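October 30, 2018

Back from Auntie Win's funeral and I can't sleep, so you get all of it, diary, whether you like it or not.

It was a lovely one, if I'm allowed to say that. The church at Manico only holds 150 and they had people standing down the side by the radiators, which would have tickled her because she always said she'd go out to an empty house and a cold tea urn. I sat next to Anjana Munshi, who worked with her on the school kitchens for 22 years and cried from the first hymn until the car park. I'd gone without tissues (of course I had) so we shared a paper napkin from the bottom of my bag with a bit of Finell's bakery icing on it.

Uncle Ray didn't want to speak, and we'd all told him he needn't. Then the vicar got to the end of his part and up Ray went, holding the rail, with no paper or anything! He told the one about the caravan at Runaven in July, the year the awning blew into the next field and she went after it in her nightie and wellingtons and came back with the awning and two lettuces from the farmer. I've heard it every Christmas of my life and I laughed so hard I got the hiccups. Then he said, "Well, that was her," and sat down. I've been thinking about that ever since, more than about the readings, which were nice but could have been for anyone.

My own bit went all right. I did the poem and I only lost my place once, in the third verse, where I'd smudged the ink. Mum squeezed my arm afterwards so hard I've got a mark.

The flowers were yellow and white as she'd asked, and the little ones had each been given a chrysanthemum to put down. Josie wouldn't let go of hers. She carried it all through the graveside part and into the hall and it's now in an egg cup on my windowsill, looking sorry for itself.

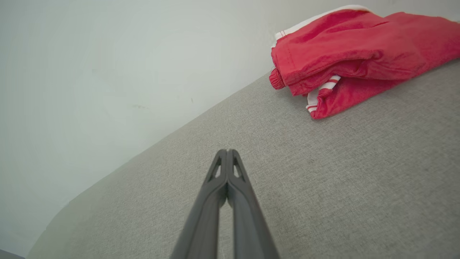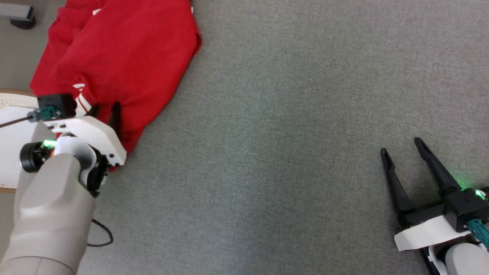

*Grey upholstery first, then the red top on the carpet.*

The tea was at the hall and I have to record the spread, as Win would have asked for a full report. Ham sandwiches, egg sandwiches, cheese and pickle, sausage rolls, a trifle with sherry in it and a trifle without, and nobody had labelled them so there was a fair amount of sniffing going on. Bilal Nasrallah from her old street brought an enormous tray of baklava and it went before the sausage rolls did. He told me she used to ring his bell every bin night to remind him which colour it was, for the whole ten years he lived opposite, and that the first week after she went into the home he put out the wrong one. He was laughing when he said it but then he had to go and look at the noticeboard for a bit.

I talked to a woman in a green hat for ages and I still don't know who she was. She knew my middle name. Mum thinks a cousin on the Kaufmann side, Ray thinks she came in for the warm. Either way she took a plate home.

The photo board was the best thing in the room. Mum and I had been up until gone midnight sticking it together, and I'm glad we put in the silly ones. There's Win in the paddling pool with her glasses on, Win asleep under a newspaper, Win at forty-two with that perm! Everybody stood round it with their cups going "is that you?" and "who's that with the dog?" and I wrote the names on the backs as people told me. There's still one man in a striped tie that not a soul could place. I'm going to ask Anjana, who had to leave before I got to him.

Ray came back here with Mum afterwards and we had toast for tea, nobody wanting anything after all that pastry. He fell asleep in the chair with his good shoes on. When he woke up he asked whether the service had been too long, and I said no, and he said she'd have been looking at her watch by the second hymn.

I need to write the thank-you cards this week, starting with the organist and whoever did the trifles. I also want to get Ray to tell me the caravan story again slowly so I can write it down properly, lettuces and all. And I must take the black coat to be cleaned, there's egg on the cuff.

Gone one o'clock now. Bed.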